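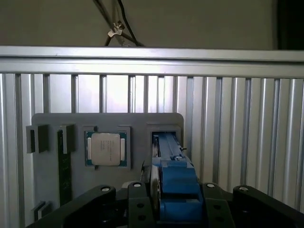

Zip ties are fine if you never plan to move anything, a reader wrote after my last post on cord clutter, and I have to agree. I've cut so many of them off! So this time I did my desk with reusable straps and a few screw-in clips.

First, unplug everything. Yes, everything. Wipe the dust off and put a bit of masking tape on each plug with its name on it (future you will be thrilled).

Next, screw the power strip to the underside of the desk, toward the back. Mine is a Parus with 6 outlets, and I left one free for the phone charger.

Now plug things back in one at a time. Run each cord along the back edge and put a strap on it every 30 cm or so. Keep them snug but not tight - you should be able to slide a finger under. If your desk goes up and down, raise it all the way before you fasten the last 2 straps, or you'll yank the monitor cord right out. Ask me how I know.

Coil up the extra length loosely and hang it from a clip.

Last updated: 1 November 2018

Comments

Guest: Do the straps hold on a glass desk?

Guest: Mine do, but the stick-on clips fell off in May. Went with clamps.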